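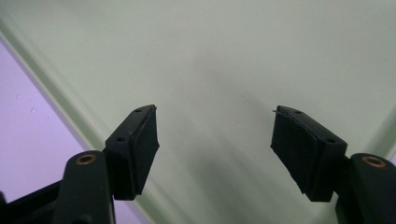 Margarida Antunes teaches robots by doing the job herself. At Tarkico, where she has worked since the company had a single workbench, she picks up a gripper with a handle on it, does a task, puts the gripper down, and does the task again. A small camera rides along with the tool and records what the fingers do. The tool is a plain thing, two black fingers with a rubber pad on the inside of each, and it gets used hard. On one of them the right-hand pad has gone uneven along its lower edge, and a thin strand of rubber sticks out at the top corner. Antunes trims those with nail scissors when she remembers.

Her target is 300 recordings per task. The last job she finished, moving soft pouches from a tray to a rack, ended at 299, because one file would not open and she had already put the rack away.

"It didn't make any difference to the robot," she says. "It bothered me for a week."

Tarkico supplies handling equipment to small packing plants, the kind of business where the product changes every few weeks and there was never enough volume to pay for a dedicated machine. For years the company wrote its robot programs the usual way. An engineer stood at the arm with a teach pendant, drove it to a position, saved the position, and drove it to the next one. If the trays arrived turned slightly, the program missed. If the customer bought different trays, the engineer drove back out.

The newer method skips most of that. A person shows the task many times, with the objects in different places, and a computer learns to connect what the camera sees with how the fingers should move. The arm at the plant is then fitted with the same kind of fingers and the same kind of camera, so its view of the work is close to the one it learned from.

Antunes did not come from engineering. She spent most of her working life on packing lines and was hired to test equipment, and she took over the recording work after the engineers had tried it for a month and disliked it.

"They were too clever with it," she says. "They would find a quick way to flick the pouch over. It looks good, but a robot can't do that. The arm isn't that fast. You have to do it the dull way."

The dull way has rules, most of them written in marker on a sheet taped inside a cupboard door. Open the fingers all the way before you approach. Come in from above. Stop for a moment before you close. Don't help with the other hand. If you drop the item, pick it up and finish, and keep the recording.

That last rule took some arguing. The early recordings were all clean ones, and the robot trained on them worked well until something slipped. Then it went on to the rack with nothing in its fingers and carefully placed nothing on the shelf. Now Antunes fumbles on purpose in a share of the recordings. She grabs a corner, loses it, and goes back.

Zoi Stamatopoulos runs the other half of the operation, the training and the trials on the arm. Her desk faces a wall, and the screen on it usually shows a grid of short clips, which she scrolls through looking for bad ones. The camera blurs when the hand moves too fast. Sometimes the tracking loses its place and the recorded path jumps sideways. Those clips are thrown out.

"I can tell who held the tool," Stamatopoulos says. "Margarida always pauses at the same height. Other people hover. If you mix too many styles, the robot hovers too."

For some jobs the hand tool is no use. One customer, a parts washing firm called Brandão, needed items lifted out of a cabinet too narrow for a person's arm and the gripper together. For that, Tarkico used remote control. The operator sits at a pair of small jointed arms and the full-size robot copies the movement. The company bought its first set from Gendusov and has since modified it, mostly by adding weight to the handles.

Remote control is slower. A pouch that takes Antunes a few seconds with the hand tool takes 30 through the remote arms, and she can't feel when the pads have closed on it. She watches the fingers instead. After two hours, she says, her neck is worse than it ever was on the line. The advantage is that everything recorded is something the robot has done with its own joints, so there are no surprises about what it can reach.

The recordings go into a program the company calls Setgate, which began as a way of naming files and now decides which clips are used for which customer. Stamatopoulos wrote most of it. It has a button marked "ask M.," which puts a clip in a queue for Antunes to look at. She clears the queue on Tuesday afternoons.

How well does it all work? On pouches, well enough that two plants run it through the night shift with one person nearby. On thin film and anything that sticks to itself, poorly. Stamatopoulos keeps a list of jobs the company has turned down, and sheets of plastic wrap are at the top. The fingers can pick up a sheet. Getting exactly one sheet is the difficulty, and more recordings have not fixed it so far.

Pads are the other running expense. When they wear, the grip changes, and a robot trained with fresh rubber can behave differently on old rubber. Tarkico's answer has been to record with both. Antunes keeps the worn pads in a jar and swaps them in for part of each session.

The next job is lids, in several sizes, to be taken off a stack and pressed onto tubs. Antunes has the first boxes of them under her bench already. She has tried it with the tool a few times without recording, to see where her hand wants to go, and she thinks the pressing will have to be done with the fingers closed.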